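FOR IMMEDIATE RELEASE
Tuesday, January 22, 2019

Bandgate Finds Household Robots Still Not Ready to Clear the Table

Retail cafe operator Bandgate will not buy or lease robots for clearing tables this year, the company said today after a review of two-arm systems offered to the food service trade. Dishes, cups and carryout supplies will go on being handled by staff at every Bandgate location.

The review looked at one ordinary chore: putting a small table back in order after a snack. That means a bowl or a plate, a mug, paper cups, a lid, straws and a carrier, all sharing one surface with a placemat. A new hire learns the job in a morning. Vendors have been telling the trade for several years that machines are close to learning it too, and Bandgate wanted to see how close. 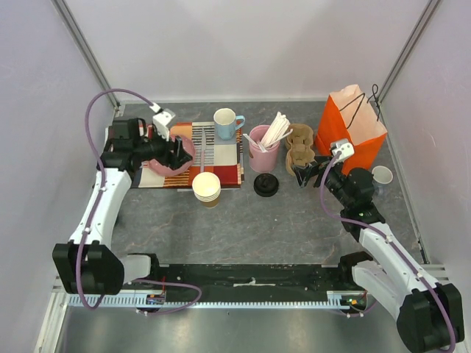
Bandgate logged 967 attempts at single steps of the chore, such as lifting a cup or moving a dish off a mat. A step counted as done only if a person didn't have to touch anything afterward. By that measure 312 were done. The company regards this as a fair result for a laboratory and a poor one for a lunch counter.

Heavy, stiff objects gave the least trouble. Paper goods gave the most. A grip firm enough to hold a ceramic dish can crush an empty cup, and a grip gentle enough for the cup may let the dish slide. Software can choose between the two when it knows what it is holding. In Bandgate's review it often guessed, and a wrong guess usually meant starting over with a fresh cup.

Speed was the other sore point. Promotional clips in this field are often sped up, and the notice saying so is easy to miss. Bandgate timed everything by a wall clock, including the pauses.
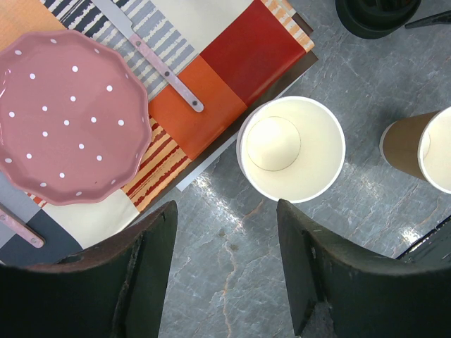 WHAT THE REVIEW DID NOT COVER

Food waste, spills and hot drinks were left out. So were customers, who move chairs, set down phones and walk off with the lid. Bandgate expects all of these would lower the score. Washing dishes was not tried, and the company has seen no two-arm system it would trust near a full sink.

Cost was looked at only in passing. The lowest monthly quote came to $3460 per station, before service visits. At that price a station would have to replace most of a full shift to pay for itself, and none of the systems could be left alone that long. 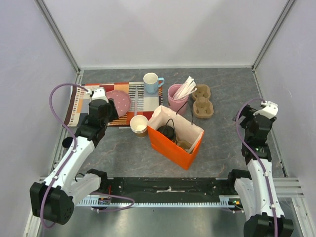
Clarnus, which supplies control software for two-arm systems, called the scoring too harsh and said a person nudging one cup should not erase an otherwise good run. Its position is that a system that needs a little help today will need less with each update, and that buyers who wait for a perfect score will wait longer than they should.

Bandgate accepts the first point in part. A nudge is a small thing. Still, somebody has to be standing there to give it, and that person is already paid to clear tables. Future reviews will list assisted steps on a separate line so readers can judge for themselves.

The company also asks vendors to stop showing only their best run. A full hour of unedited work, mistakes included, would tell a cafe owner more than another two-minute clip with music.

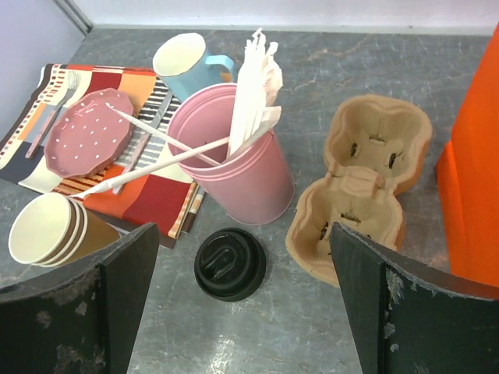
A second review is planned for April. It will use the same rules and a longer list of cups and lids, with five uninterrupted hours of operation required from each system. Vendors may bring any gripper they like but may not rearrange the table before starting.

Until then, Bandgate advises other small operators to ask three things before signing a lease: who resets the machine, how long a reset takes, and what happens when the cup supplier changes sizes.

About Bandgate
Bandgate operates counter-service cafes inside retail stores and publishes occasional reviews of equipment sold to the food service trade. It holds no stake in Clarnus or any other robotics company.

Vendors who want the rules for the April review may request a copy from the Bandgate equipment desk.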